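## 4. Building and running the arm in a shared workshop

### 4.1 Choice of task

We settled on appliance doors early, and we'd choose them again. A front-loading washer or dryer door is about the nastiest everyday object a hobby-scale arm can be asked to deal with: it's heavy at the latch side, it swings on an arc the arm has to follow closely, and the middle of it is a shiny bowl that throws the whole room back at the camera. Most of the home builds we know of stick to blocks, cups and drawers. Those are fine tasks, and we learned plenty from them ourselves, but a door gives you a hard mechanical problem and a hard vision problem in the same 20-second run, and that's a wonderful thing to have on a workshop floor.

The arm, which we call Plokora, was put together over one winter and first moved under its own power in January. Its joints use Ornex geared motors bought second-hand, and the controller is our own board running the Cinach motion library. None of the structural parts needed anything fancier than a drill press and a small mill, both of which belong to the workshop and are open to every member. The parts list was revised 13 times. Revisions one through nine were nearly all about the wrist.

### 4.2 Gripper and wrist camera

The gripper is a parallel linkage type, with paired link arms on each side tied together by a flat central plate. We tried a single-link version first (lighter, quicker to make, and very satisfying to watch) but the fingertips toed in as they closed, and on a thin door rim that meant one finger arrived well ahead of the other. Pairing the links fixed the geometry at the cost of extra pivots. The pivots wear. We now ream them as a set, in one clamping, and the slop at the fingertip has stayed small enough to ignore through the whole test period.

The camera looks out past the fingers along the approach direction. Mounting it at the wrist keeps the view useful right up to contact, and it saves us calibrating a second fixed camera every time somebody shifts a bench. The price is that the gripper fills the bottom of every image. We mask that region before any further processing. The mask is drawn once by hand for the fully open position and once for the closed position, and the software blends between them according to the reported motor angle — crude, but it has never been the thing that failed.

### 4.3 Finding a rim that won't hold still

The central difficulty is that a curved reflective door has almost no appearance of its own. Nearly every strong gradient on the bowl belongs to something else: ceiling lights, people, the bright end of the room. As the wrist moves, those gradients slide across the surface at a rate that depends on the curvature, and a tracker that doesn't know any better will happily lock onto one and follow it off into nowhere. Our first tracker did this so reliably that we started using it as a highlight detector.
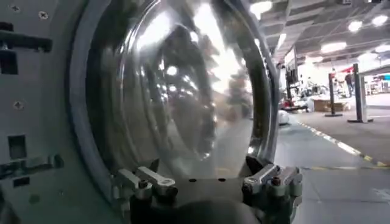
The method we ended up with, called Rugemalira in the code, leans on that sliding motion. Between two wrist poses we know how far the camera has travelled, so we can predict how a point fixed to the door ought to shift in the image. Features that agree with the prediction are kept as candidate structure. Features that don't are treated as reflections and dropped. What survives is usually a set of short arcs along the rim and a few fixed marks on flat panels nearby. An ellipse is fitted to the arcs, the ellipse gives a door plane, and the plane gives an approach direction for the fingers.

Saturated highlights need separate handling. Where a glare patch crosses the rim, the true edge is simply missing from the image, and no amount of filtering will bring it back. We mark clipped pixels, grow the marked area slightly, and let the ellipse fit bridge the gap. Lowering the exposure helps the highlights but buries the dark side of the rim, so we take each view at 3 exposures and run the edge step on all of them. Merging them into one image first looked prettier and worked worse.

### 4.4 Test procedure and results

All trials were run with the workshop's ordinary lighting on. We did consider hanging a diffuser over the work area, and the colour of the results would certainly have improved, but a method that only behaves under a diffuser isn't much good to anyone building at home.

Each trial began with the wrist at a randomized pose facing the door and ended when the fingers closed on the rim, or when the force limit tripped. We completed 294 trials and logged 2844 views across them. The log keeps the raw images, the wrist pose for each one, and the fitted ellipse with its residual.

The most common failure was a fit pulled inward onto a contour within the bowl that happened to run parallel to the true rim. These inner contours move very little between nearby poses, so the motion test can't separate them unless the wrist has travelled far enough. Adding a short sideways sweep before the final approach cleared up most such cases, and we were delighted by how much it bought us for a few lines of code. The sweep adds up to three seconds per run.

The second failure was mechanical. On approaches from low down, the fingertips could touch the bowl before reaching the rim, trip the force limit and end the trial. We've since added a minimum standoff from the fitted bowl surface, and we're reshaping the tips so they carry less bulk on the inner side. The new tips are cut but not yet fitted, and the trials reported in this section all use the old ones.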